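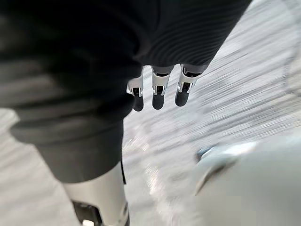
4. Installing and activating your fonts

Read this section once you have bought a desktop license from Murkska and received the download link by email. Web fonts are covered in section 6.

Before you start

Close any program that uses fonts, including your word processor and layout software. Programs that stay open during installation will often not show the new family until they are restarted.

If you have an earlier trial version of the same family, remove it first. Trial files carry the same internal names as the full files, and your system may keep using the trial version, which has no accented letters.

4.1 Download and unpack

1. Open the link in your order email. The link works for 60 days. After that, sign in to your account and request a new one from the Orders page.

2. Save the ZIP file to a folder you can find again. Do not open the fonts from inside the ZIP.

3. Unpack the file. You will see a folder named after the family, such as Brudico or Jumano, with 2 subfolders: OTF and Variable.

4. Choose one subfolder. Use OTF if you work in office programs or older layout software. Use Variable if your software has weight and width sliders.

Caution: Do not install both formats of the same family on one computer. Menus will list duplicate styles, and documents may reflow when opened.

4.2 Install on Windows

1. Open the subfolder you chose and select all the font files.

2. Right-click the selection and choose Install for all users. You need administrator rights for this. Without them, choose Install, which adds the fonts to your own account only.

3. Wait until the progress window closes.

4. Start your software and look for the family name in the font menu.

4.3 Install on a Mac

1. Open Font Book.

2. Drag the font files into the Font Book window.

3. If a warning about duplicates appears, stop and remove the older files before you go on.

4. Quit Font Book and start your software.

Note: The Brudico family has 8 styles. Some office programs show only Regular and Bold in the main menu and list the others as separate families – Brudico Light, Brudico Black and so on. All of them are installed.

4.4 Turn on OpenType features

Small caps, old-style figures and alternate letters are off when you first use the fonts. Where you find them depends on your software. Look for a panel called OpenType, Typography or Advanced Font Settings.

In Badawi, the alternate lowercase a and g are in Stylistic Set 2. Apply the set through a paragraph style if you want it throughout a document. Setting it by hand on selected text is fine for a headline, but it is easily lost when text is pasted.

Standard ligatures should stay on for body text. Turn them off if you add letter spacing, or the joined letters will look tighter than the rest of the word.

4.5 If the fonts do not appear

Restart the computer first. If the family is still missing, clear the font cache as described in section 9 and install again.

If only the italics are missing, check that every file was unpacked. Some unzip tools skip files with long names.

For license questions, or if you need to add users, write to Hajar Fawzy at the support address in your order email. Include your order number and the name of the family. Messages received after noon on Friday are answered the following week.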